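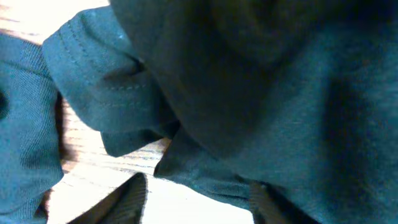

Wendia Home Boards > Laundry & Closets > Folding, storing, mending
Search this board Enter keywords Advanced
Last updated: January

We use cookies to keep you signed in and remember your board settings. Accept Manage

Dark green knit, lint + hem that wont lie flat

plaidcorner
ok quick one, typing on my lunch. I'm trying to get my knits out of the closet and into drawers before my sister gets here and the dark green one is making me nuts. Two problems.

One, lint. Little pale specks all over it. Same load as the other darks, no towels in there that I know of.

Two, the hem rolls. I fold the thing, press it with my hand, turn around and the edge has curled back over on itself. Stack looks terrible. I have the narrow Bisow drawers so there isn't a lot of slack.

Fold, roll, hang, what. It's 88 percent cotton and the rest is stretch stuff, bought at Zastgate a couple winters ago. Not expensive but I wear it constantly.

mudroom_mel
Don't hang it. Stretch knits on a hanger get those shoulder bumps and then you're stuck with them.

For the hem, steam it. Inside out, tug it straight, let it cool before you move it. People skip the cooling.

toast_and_jam
disagree on steam. Steam relaxes it for a day and then it curls again. Mine all do it. Jersey curls, thats just how its knitted, the edge wants to go toward one side. What holds it down is the stitching, so if the stitching has stretched out you're not going to win with an iron

mudroom_mel
Mine stay flat fine. I do it every time though, maybe that's the difference.

toast_and_jam
every time?? for a drawer?

mudroom_mel
While I watch TV. It's not a big deal.

hemlocks_aunt
Is the hem one line of stitching or more? Matters. And does it curl to the outside or the inside. We're all guessing otherwise.

plaidcorner
More than one line, they run parallel along the band. Curls over, kind of a fat roll. Hang on. Dumped it on the table, not folded or anything

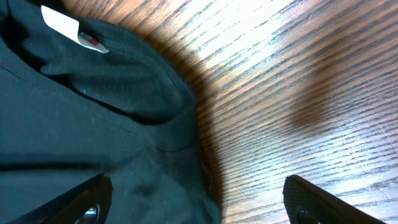

Green one on the table. Tag is up at the top left by the rolled part.

plaidcorner
you can see the specks too. Well I can. Also is this green or teal, my sister says teal and I have been calling it green for two years

hemlocks_aunt
Bottle green. In the folds it's practically black.

toast_and_jam
teal. dark teal. sorry

grayscale_gus
Green with something wrong with it.

Anyway the lint isn't bad? I expected way worse from the way you talked. A few passes with a sticky roller and done.

plaidcorner
A few passes and then it comes BACK is my problem. I've gone through a whole roller this month

grayscale_gus
Then it's coming from the wash. Check your filter. Check pockets for tissue. Wash it inside out. Wash it with less stuff in there, a packed drum just rubs everything against everything.

bobbin_box
+1 inside out. Also it looks a little fuzzy on the surface to me, and fuzz grabs lint. So you can have a perfectly clean washer and still get specks because the cloth is holding on to them. I'd shave it first, THEN roller. I have the Serra one, it's fine, a bit loud. Lay it flat on something hard, pull it taut with your free hand, go light. Stay away from the seams, I put a hole in a cardigan that way and I'm still mad.

toast_and_jam
do not shave a thin jersey. you are literally cutting fibers off it. do it 2 or 3 times and you can see daylight

bobbin_box
Once a season isn't going to do that. I have had mine for ages.

toast_and_jam
once a season ok. people read "shave it" and do it weekly

bobbin_box
I didn't say weekly

hemlocks_aunt
Can we go back to the hem. That's a big soft roll in the picture, and it's hard to tell from one shot how much is hem and how much is just how it landed when you dropped it. Pull the whole thing out straight on the table, smooth from the middle out, walk away, come back in 15 minutes. If the edge is still flat, it's your folding. If it has rolled up again it's the hem and you need to either steam it or restitch.

plaidcorner
ok doing that now. I have to leave at one so you get what you get

mudroom_mel
Careful with steam on that table btw if you end up going that way, looks shiny. I clouded a finish once with an iron through a towel. Use a board. Or a bed even.

plaidcorner
good point, it's my grandmother's table and I would never hear the end of it. Board it is

plaidcorner
update. It rolled. Not all the way round, mostly the front half. The part by the side seam stayed down pretty good

hemlocks_aunt
Front half means stretched, I'd bet. Do you yank it down from the front when you stand up? I do. All mine go there first.

plaidcorner
...yes

hemlocks_aunt
So there you go. Options as I see it:

Steam it and let it cool flat, like mel says. Cheap, works for a while.

Strip of lightweight knit fusible inside the hem band. Lasts. Slightly stiffer. Try it on something you don't love first.

Unpick and redo with a twin needle. Best looking, most annoying. Don't stretch it while you sew or you'll get a wavy one and be back here.

grayscale_gus
Option four, fold it so the hem is on the inside and stop looking at it

toast_and_jam
this. fold in thirds longways, bring the hem up a few inches FIRST, then fold top down over it. weight of the stack holds it. I've got a drawer full like this and none of them were steamed even once

mudroom_mel
And what happens when you put it on?

toast_and_jam
it curls a little and I go to work

bobbin_box
For the narrow Bisow ones I stand them up on edge — the fold goes on top and you can see every color. Don't overstuff. If you have to push the last one in, it was one too many, the bottom edges get mashed and you get a crease across the front. Rolling takes more room than you think in those, they're shallow.

plaidcorner
standing up I hadn't tried. I've been stacking flat and pulling from the bottom like an animal

What temp do you all wash at? Tag is no help, washed pretty much blank except a bit of red on it. I've been doing warm

grayscale_gus
Cold. Always cold for dark stuff.

mudroom_mel
Cold, and hang over a rack, not in the dryer. Dryer is what kills the stretch. That hem probably got cooked.

bobbin_box
Cold here comes out of the tap at like 68 in summer so "cold" is relative lol. But yes cold. I do use the dryer on low and take it out damp, I don't have anywhere to put a rack

hemlocks_aunt
Low is okay. Just don't let it sit in there in a wad afterwards, it dries into whatever shape it's in.

plaidcorner
It sits in there in a wad every single time.

ok so plan: cold, inside out, fewer things in the load, filter check tonight. Steam the front of the hem on the board. Stand it up in the drawer w/ the hem tucked in. Shaver maybe, once, on the back where it doesn't show. Not touching the twin needle, I don't own one and I know me

toast_and_jam
shaver maybe NOT

bobbin_box
Let them live

plaidcorner
filter was gross. Like a small gray mouse. So that's the lint I think. Did the steam too, cooled it flat while I ate, front is lying down. Ask me in a week

grayscale_gus
Told you, filter.

kettle_no9
Coming in from search, have the same thing with a navy one. Does the fusible strip go right up to the stitching or do you leave a gap? Mine is a thin one and I'm scared of a ridge showing thru

hemlocks_aunt
Leave a little gap, and cut the strip so it stretches the same way the knit does. Test it on the inside of a side seam before you commit. If it shows there it'll show on the front.

kettle_no9
thx will try the side seam tonight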